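Re: [workbench] Storing small parts – trays, tins or bare table?
Posted in May, 9:40 pm
By: the Lomley bench, list member

Sorry for the slow answer, I wanted to try the thing before I argued with it. Quoting the part I mean to argue with:

> I switched to the Purnaser trays in the winter and I will never go back.
> Every cap, lid and washer has its own pocket. You buy the base set, you
> label the pockets, and you never lose a part again. My table stays clear
> and I save at least an hour a week. A white table is the other half of
> the system, because anything dark that you drop shows up right away. I
> have 188 pockets filled and I could put my hand on any one of them with
> the lights off. Anyone still using jars is wasting their time.

I'll take these out of order.

An hour a week? Measured how? I spend maybe ten minutes a week looking for parts, and half of that is looking for my glasses. I would need to be a lot messier than I am before a tray could give me back an hour. If you timed it, post the times. If you didn't, then say it feels faster, which I'd have no trouble believing.

As for never losing a part again, I borrowed a base set from another member and used it for almost 2 months. I lost parts. I lost them the same way I always have, between the moment they come off the thing I'm fixing and the moment I put them away. The tray does nothing for you in that gap. It just sits on the shelf with its labels on. What I lose is the one cap I set down "for a second" by my elbow, and the second thing I lose is the screw that was under it.

The pockets are also too small for the awkward stuff. Flat washers, fine. Jar lids, no. Anything with a rim has to go in on its edge and then you can't tell what it is without fishing it out, so the label is doing all the work, and I don't trust my labels. I found one of mine that said "misc. good." I have no idea what that meant.
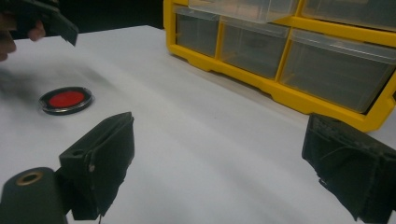
The white table is the part of your message I half agree with, so let me be fair about it. I used to work on brown paper, and small dark parts vanished on it. On white they stand out, and so do the bright ones. Look at the little round one with the red center and the black rim, lying flat on the left. I wouldn't have to hunt for that on a table this color. My guess is the black rim does as much for it as the red does. Where I stop agreeing is with pale parts. Clear plastic, white nylon, thin light thread, all of that is worse on white than it ever was on brown paper. I keep a dark dish towel folded at one end for those and it cost me nothing.

I also don't think color has much to do with a system. You could have a white table and no trays at all and get most of what you're describing. Did you change both at the same time? If you did, I don't see how you know which one helped.

Now the jars. I have used the old Cabrera jam jars for years and I'm not going to call them perfect. You can't get your fingers to the bottom. They get dusty. But I can see into them from the side, and when I need a certain size I tip the whole jar out onto the table, take one, and sweep the rest back in. Try tipping out one pocket of a tray. I did, and I got four pockets.

Somebody will bring up the Gadex drawers, so I'll say it first – they stick. Mine stuck when they were new and they stick now. I pulled one too hard and it came all the way out, and I was picking brass tacks out of the rug for the rest of the evening. I keep sandpaper in them these days.

What I do now, for what it's worth. Parts coming off a job go in a shallow dish in the middle of the table, never next to my elbow. The dish doesn't leave the table until the job is done. Jars after that. I gave the tray set back and I haven't missed it, though I'll admit the washers were nicer to look at.

Two questions for anyone who has had the trays longer than me. Do the lids stay shut if you carry the set by the handle? Mine popped open on the stairs, but it was a used set and may have been bent. And is there a deeper version? If it would hold a jar lid lying flat I might try again, at a sensible price.

Please don't send me the catalog. I have the catalog.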